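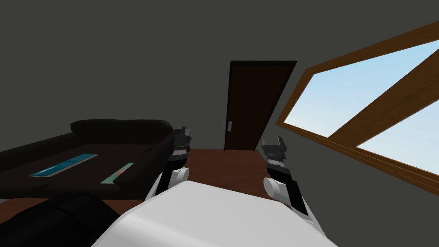

Attachment 1 - black grippers, reddish-brown floor between the arms

Ticket 467
Subject: Nightly backup stops partway through the Priedītis folder
Opened by: Gøran Fjeld, Ramamura
Handled by: Jonatan Strömberg
Opened: 8 Dec 2021
Priority: normal
Status: closed

Reported problem
The nightly Wekitz backup of the shared drive ends with "completed with errors". It gets as far as the Priedītis client folder and then skips the rest of that folder. Everything before and after it in the list is copied. The drive itself works as usual and people can open, save and rename files in the folder without trouble. The folder has been on the drive since May and was backed up without errors until we moved to the new backup box.

Log entry from the last run:
23:14 reading /shared/clients/
23:31 cannot open path, name not found
23:31 skipping remaining items in folder
02:06 job completed with errors

Entry 1, Jonatan
Checked free space on the backup box: 200 GB left, so it isn't full. Checked the account the job runs under. It has read access to the client folders, including this one. Ran the job by hand on that folder only and got the same error straight away. Please send the full log and tell me whether the drive is mounted by name or by address.

Entry 2, Gøran
Full log sent. Mounted by name. I changed it to the address and ran the job again, no difference. I also restarted the Cusow switch in the cupboard, as two of the ports had been slow last week. The ports are better, the backup is not.

Entry 3, Jonatan
Thanks. Mount can go back to the name. The log shows the folder name with a question mark where the ī should be, so the job is asking for a folder that doesn't exist. The old box stored names as UTF-8. The new one was set up with the language left at the default, and the mount uses a different character set.

Test: made a folder called "test" with 67 small files in it and backed it up. No errors. Renamed it "tēst" and ran it again. Same error as the client folder.

Entry 4, Jonatan
Steps for the fix, to be done outside office hours:
1. Stop the Wekitz service.
2. Unmount the shared drive on the backup box.
3. Add the UTF-8 character set to the mount options and save.
4. Mount the drive and list the client folders. The name should show with the ī in place.
5. Start the service and run the job on the client folder only.
Don't rename the folder on the drive. The invoicing templates link to it by its full path.

Entry 5, Gøran
Done last night. Step 4 failed the first time - I had left a space after the comma in the options. Took it out and the drive mounted. The folder name is right now. The job copied almost 4000 files from it and finished without errors. Full nightly run was also clean.

Entry 6, Jonatan
Good. Restore a few files from that folder to a different place and open them before we close this.

Entry 7, Gøran
Restored two spreadsheets and a PDF. All three open. My own folder has an ø in it, so I checked that as well and it is in the backup. Fine to close.

Closed by Jonatan. Mount options added to the set-up notes for the backup box.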